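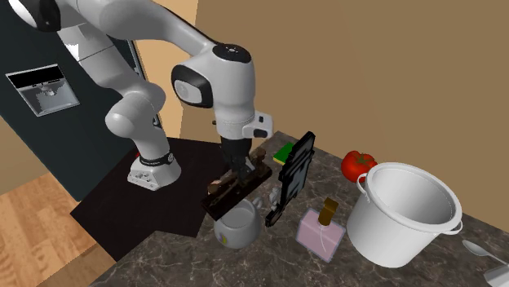
Home Recipes Garden Walks About

Monday, June 27, 2022
by Marisol Serrano

I have fallen head over heels for soup. Proper winter soup, the kind that fogs up the kitchen windows and makes the dog sit very close to your feet!

It started with a bag of split peas from Dimitriou, the grocer on the corner, where I'd only gone in for lemons. I came home with peas, a ham hock and a bunch of celery the size of a small child (no lemons). Two hours of gentle bubbling later I had the best dinner I've made all June, and I've been at it ever since.

My rules are pretty loose. Onions go in first, on low heat, for 15 minutes — longer if there's something good on the radio. Then garlic, then whatever is looking sad in the crisper. Barley if I want it to stick to my ribs, red lentils if I'm hungry right now.

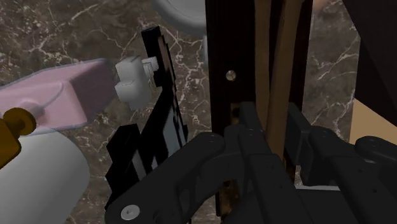

Dark marble, pale veins.

My neighbour Ognjen Trajkovski swears by a spoonful of vinegar at the very end, and oh my goodness, he's right. It wakes the whole pot up. I tried it in the pumpkin one and went back for thirds.

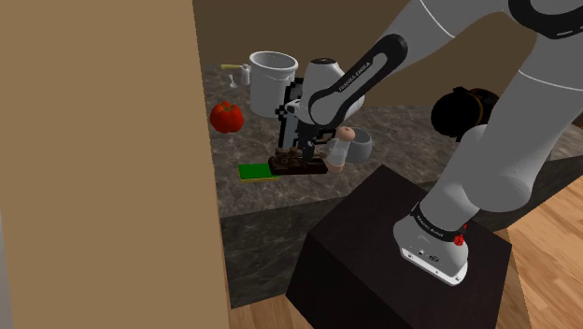 He also puts smoked paprika in everything, and I'm coming around to that too, although not in the leek and potato. Leek and potato needs butter, white pepper and to be left alone. Next up is a mushroom one with dill, and I've already got the sour cream in the fridge.

Recent posts
Flinby to Sastholm on foot, in the rain
Sourdough crumpets, second try
What to do with too much silverbeet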